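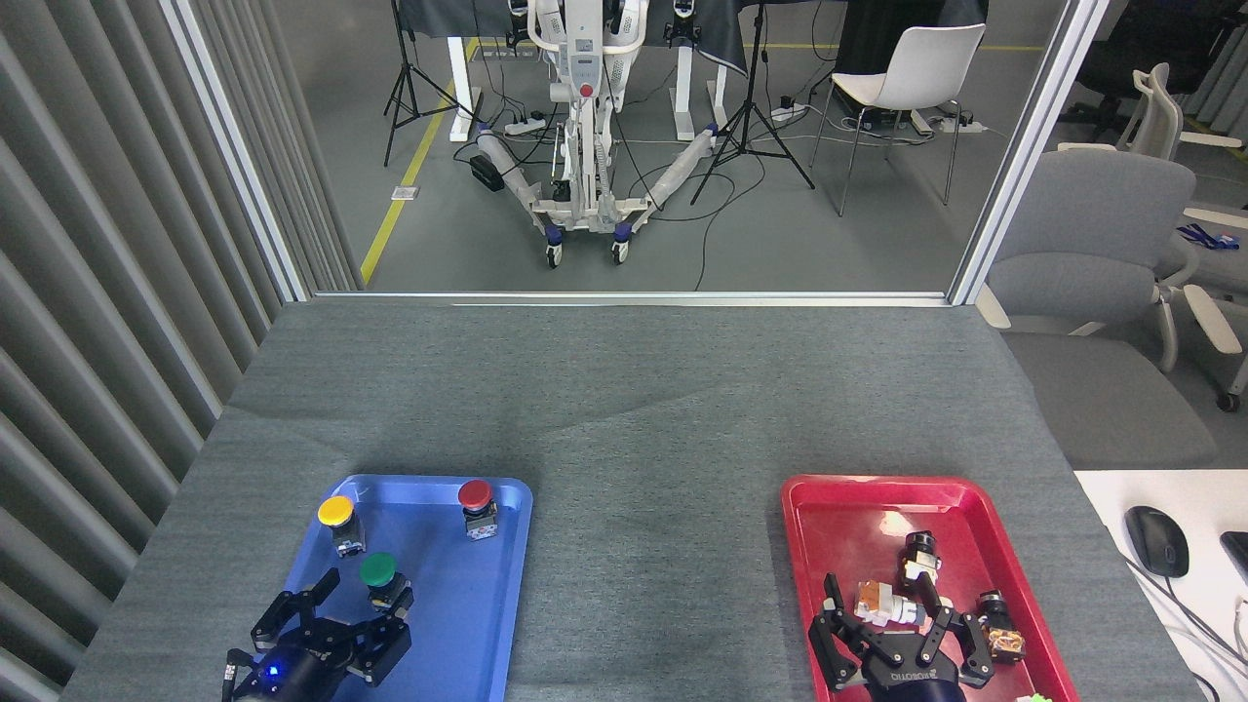
Do you have to be good at golf to be a caddie?
You have to be good at walking and good at shutting up, and I was only ever good at the walking.

I got the job at Gircombe the spring my knee was finally done with soccer. April, and raining so hard that the caddie barn smelled like a dog bed. The caddie master looked at my shoes, looked at my face, and handed me a bib with a name still taped on it from whoever had quit. So for my first loop I was called by somebody else's name for four and a half hours, and I answered to it, because what else are you going to do?

My player was a retired dentist with a gorgeous bag and a swing like a man closing a car trunk with his elbow. He was in the final of the Wakside Cup, the club's spring match play thing. It's a pewter bowl and your name on a board next to the men's locker room, and I have seen grown adults lie about their own mothers' birthdays to get a better tee time for it. His regular caddie had shingles. I was what was left in the barn.

"What do you see here?" he asked me on the first green.

I saw grass. I told him it went a little left.

It went right. It went right like it had someplace to be! He looked at the ball, then at me, and he wrote something down on his card that took longer than a number should take.

We were three down after six. The other fellow, a roofing guy with forearms, had his daughter on the bag, and she was maybe fifteen and knew every blade of that course. She'd crouch behind the ball, hold up some fingers, and he'd pour it in. Meanwhile I had already dropped a headcover in the creek and gone in after it up to my shins (it was a knitted duck, he was very attached to it).

Somewhere on the back nine I quit reading greens altogether. He'd ask and I'd say, "You know this one." I don't know where I got that. I think I was just tired of being wrong out loud. But he'd stand there a second and kind of nod, and then he'd putt it himself, and they started dropping. Twelve. Fourteen. A long ugly one on fifteen that hit the back of the cup and hopped straight up before it fell in. The roofer said a word you're not supposed to say at Gircombe.

By the seventeenth tee we were all square and it was raining again. Seventeen is the long one, par five, and my dentist hit the drive of his life. I mean it just kept going. He had 240 left over the water, and he put his hand out for the 3 wood.

Now, I'd been told twice that morning never to talk a player out of a club. And I had my mouth closed, I really did. But I was thinking about that creek, and how cold it was, and what I said was, "I'm not going in after it."

He laughed so hard he had to lean on the bag. Then he took a seven iron and laid up like a sensible person, and wedged it on, and two-putted. The roofer went for it. I won't say where his ball went, but his daughter didn't go in after it either.

We halved eighteen with a pair of bogeys nobody would frame. One up. He shook everybody's hand, including mine, and then he had to ask me what my name was, as it obviously wasn't the one on the bib.

He paid me 600 dollars. The going rate was nowhere near that, so I figured he'd miscounted with his wet gloves on, and I tried to give 500 of it back. He wouldn't take it. He said the hundred was for carrying the bag and the rest was for seventeen.

I worked there four more summers and got to where I could tell left from right. He never did ask me to read another putt. He'd crouch down behind his ball with his bad hips cracking, squint at it, and say, "I know this one, don't I?"

And I'd hold the duck and say sure.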